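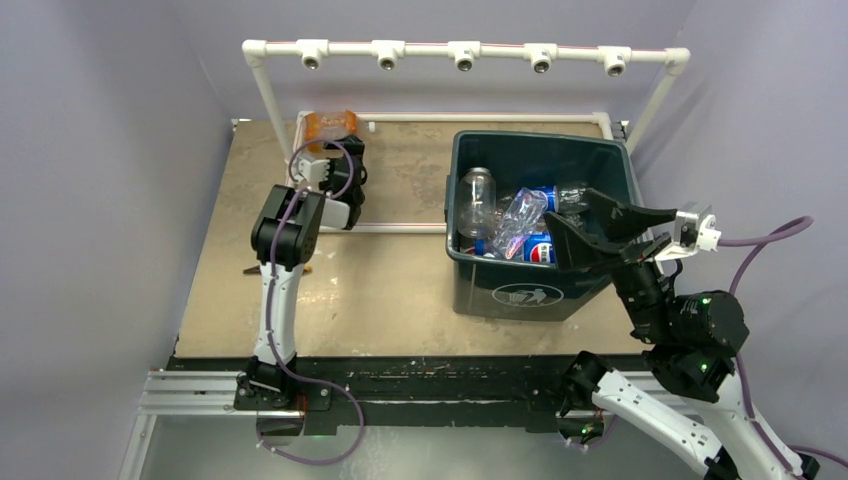 Seeds first, because your Drivo tray is no use until you have something to put in it. I grow mostly natives at my place in Plundedow, and I've been through two of these trays now, so these are my own set-up steps for hard-coated shrub seed (wattles, peas, hop bushes and the like). Pick your bench before you open the box. You want it flat, and wide enough that the tray can sit well back from the front. A plain board top is fine – scuffs and pale stains like the ones on this tan one don't matter a bit, and yours will look worse by the end of the season anyway!

Part 2: Soaking and sowing

1. Put your seed in a heatproof cup. I do one kind per cup and write the name on tape, because I've mixed up two wattles before and didn't find out until they flowered.

2. Boil the kettle, let it sit for a minute, then pour the water over the seed. Fill the cup to well above the seed – it swells more than you'd think.

3. Leave it overnight. In the morning, pull out the fat ones and put them on a damp paper towel. Anything still small and hard goes back in the cup for another round of hot water.

Caution: Please don't pour boiling water into the Drivo tray itself. The cells warp, and then the lid won't clip down on that side.

4. Fill the cells with seed mix and tap the tray on the bench to settle it. The big tray has 142 cells, which sounds like a lot of work, but I get through it with the radio on.

5. Sow one seed per cell, covered to its own thickness and no deeper. For tiny seed I skip the covering and sprinkle on a pinch of coarse sand.

6. Water from underneath. Pour into the base until the top of the mix goes dark, then tip out what's left.

Note: The older lids, sold as the Dilar, have a sliding vent instead of flaps. Start with it half open and go from there.

7. Clip the lid on and put the tray somewhere bright but out of direct sun. Check it every day. Mine showed green on day 11 last August, but some kinds take a good deal longer, so don't dump the slow cells.

8. Once you see the first true leaves, prop the lid open during the day. After a week of that, take it off for good.

Caution: Go easy on plant food. Lots of these shrubs hate phosphorus, and I burned a whole row of banksias with an ordinary tomato feed. Use a low-phosphorus one at half strength, or just wait until you pot them up.

Potting up is in Part 3, along with the Núñez sleeves for anything with a long taproot.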